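At Varnavside, the learning system is fed one teardown at a time. Operators guide the arm through each removal, and every attempt is stored with its camera view and joint positions. The set holds 2,212 examples – 104 were rejected. 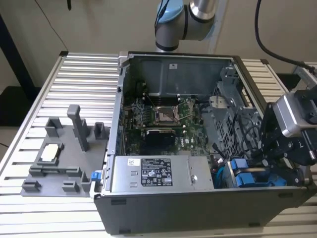

The gripper over the blue drive caddies of an opened desktop tower.

Robel Woldemariam, who runs the collection, keeps failed grasps in a separate file. Training starts in July, once the count reaches 2,629.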